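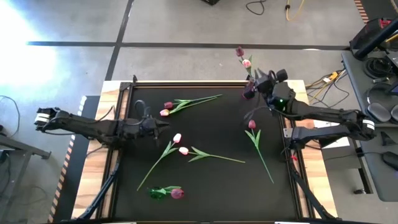

# drivska-tulips

Filed under: Datasets > Manipulation > Two-arm

Teleoperated two-arm episodes of artificial tulips being picked up from a flat mat. There are 511 episodes in this release. The plan said 2,000. The plan was written in April by people who had not yet tried to pick up a tulip with a pair of black fingers through somebody else's elbows.

## What's in it

Each episode starts with a handful of fake tulips scattered on the mat, pink ones and dark red ones, and ends when the operator has gathered a bunch or given up. Both endings are in the data. Look at the `outcome` field before you train on anything.

- `arm_left`, `arm_right`: joint positions and gripper opening
- `cam_table`: fixed camera, looking down at the workspace
- `instruction`: one sentence, typed by the operator before starting
- `outcome`: `done`, `partial` or `gave_up`
- `notes`: free text, unedited, sometimes rude

Gripper opening is normalized, with 0 closed and 1 open. In the Clollora export it is the other way around. We know.

## Why tulips

Blocks are solved, or at least everyone is tired of them. A tulip has a heavy end, a thin stem that likes to roll, and leaves that get between the fingers and the thing you meant to grab. Two stems lying side by side are a small argument about which one you wanted. Holding one flower while collecting a second with the same gripper is where most `partial` episodes come from.

Artificial flowers also survive until the next session. The stems do take a bend after a while, and we left the bent ones in.

## Collection

Bereket Woldegiorgis wrote the protocol and ran most of the sessions. The short version:

1. Drop the tulips on the mat from above. No arranging. If it looks like a florist did it, drop them again.
2. Type the instruction. "Pick up the pink one" is fine even with several pink ones out — ambiguity gets its own flag, `ambig`.
3. Both arms start open and empty.
4. Stop after 95 seconds, whatever is happening.

One arm often does nothing for long stretches while the other works. Operators were told to let it hover and not to invent chores for it. If your policy learns to wave the idle arm around, it didn't get that from us.

## Known problems

- Stems are green, leaves are green, and one gripper has a small green indicator light. A color-only segmenter will have opinions about this.
- Glare on the floor comes and goes. We cropped nothing.
- Red heads against the black mat are darker than you'd like. The pale pink ones are easy, and success rates by color should be read with that in mind.
- Version 2 fixed the swapped arm labels. If your copy says `arm_lefft`, it is older than that, and so is the typo.
- Grips on the stem and grips on the leaves are labeled the same. Splitting them is on the list.

## Splits

Train and test are split by session, so near-identical drops don't end up on both sides. The Mughal baseline used a random split. Please don't compare your numbers to it, however flattering.

## Related

`gandilholm-stems` uses the same arms and bare stems, no heads. It is easier and a good deal less cheerful.

## Contributing

Open an issue before sending episodes. Same mat, same camera height, flowers dropped and not placed. Roses will be considered when somebody volunteers to write the protocol for them.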